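4.2 Lids, nesting and the claim of the "tidy" cupboard

Much of the household storage literature takes it as settled that cookware should be kept with its lid on. Đorđević makes the case most forcefully, arguing that a lidded pot is a complete object, easier to find and less likely to lose its parts. We are not persuaded. The argument rests on diaries kept by people who had volunteered for a course on decluttering, and such people can hardly be expected to report that the method failed them. The much-repeated figure of 1,000 hours lost over a lifetime to hunting for lids has no source that we could trace. It appears first in a Skekside retail brochure and is then cited by one author after another as though somebody had measured it.

Our own records come from 80 households, visited 3 times each. They are modest data and we make modest claims for them. Residents were asked to put away whatever cookware had been used for the evening meal, in their usual manner, and to talk while they did so. Colour and finish were noted only where a resident brought them up, which happened more often than we had planned for. Several people grouped their pots by colour and defended the habit at length, though it gained them no cupboard space that we could see.

Shape is a harder matter. A saucepan and a large two-handled pot are routinely listed together as "stovetop vessels" in the Flumach inventory, and the Tudaver scale scores them identically for bulk. Anyone who has tried to fit both on one shelf will doubt this. Looped handles add width on two sides, and a knob adds height that cannot be recovered unless the lid is turned over. Figure 3 shows cookware of the two kinds out on a dark grey surface, the larger pot with its lid on.
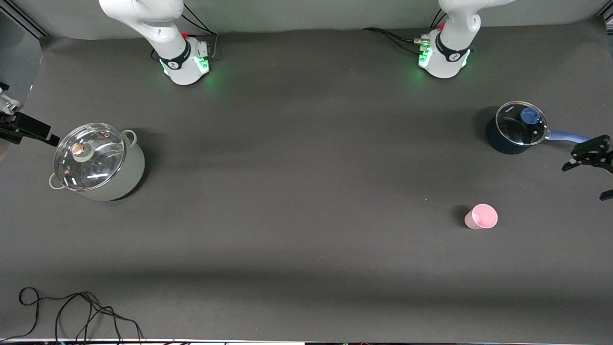

Does keeping the lid on a pot save cupboard space? In most of the kitchens we visited it cost space, as nothing could be nested inside the closed pot and little would sit steadily on top of the knob.

Figure 3. Large pale sage-grey cooking pot with clear glass lid and looped handles; blue saucepan.

Faustino Cuevas, commenting on an earlier draft, objected that glass lids ought to be treated separately, given that residents are reluctant to stack anything on them. The reluctance is real enough in our transcripts. Whether it is specific to glass we cannot say, for the metal lids in our sample tended to belong to older, smaller pots that were kept on different shelves. A proper comparison would need matched sets, and the recommendation by Đorđević that lids "live with their pots" should be read as a preference until one is made. The bulk scores are taken up again in Section 4.3, where we drop the Tudaver weighting for handled vessels.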